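Notes > Simulation > Diary

8th November
Floor Jansen

Started the day with the planner refusing to load. I had renamed a config key last night and forgotten that Tolano reads it under the old name in two places. Fixed both and put the old name back as an alias so Bart's scripts keep running.

The main job today was the timing between the arms. Until now each arm had its own planner and its own clock, and we let them go and hoped. In the kitchen task that gave us 15 failed runs out of 50, nearly all of them with one arm stopping dead in front of the other. I moved both arms to a single time base and let the planner see fourteen joints as one problem. It is slower. Planning went from under a second to 6 seconds on my machine, and I don't like that, but the paths are clean.

Ran the new version on the same 50 seeds before lunch. 41 passed. Of the nine that didn't, most were the right arm closing too early. The close command goes out when the planner says the arm has arrived, and the controller is still catching up at that point. Added a check on joint velocity before the close. It's four lines and should have been there since March.

Ate at my desk. Lieven called about the Borance license and I said I would look at it tomorrow.

Afternoon was perception. The pose estimate for the pepper jumps whenever a finger covers part of it, and the planner then tries to correct for a move that never took place. I now freeze the estimate once the gripper is within a few centimeters. Crude, but the jumps are gone from the plots. The shiny things are still bad. The depth noise model we took from Bandara puts holes in anything metal, so the left arm gets a poor height for the round metal disc. Saved a view from one of the afternoon runs, right gripper on the pepper and left fingers over the disc.

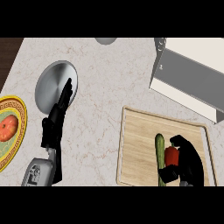 Pieter Segers thinks freezing the pose is a mistake and wrote back within the hour: if the pepper slips you will never know, and you'll be planning for an object that is somewhere else. He would keep the estimate running and raise its uncertainty when the fingers get close, then let the filter sort it out. He also asked for the logs from the nine failures.

He is probably right about the slip. I sent him the logs. The filter change is a day of work and I want the velocity check merged first, so the freeze stays in for now behind a flag, off by default.

Left a batch running on the Kerkside machine with the check turned on. Need to remember to clear the disk there.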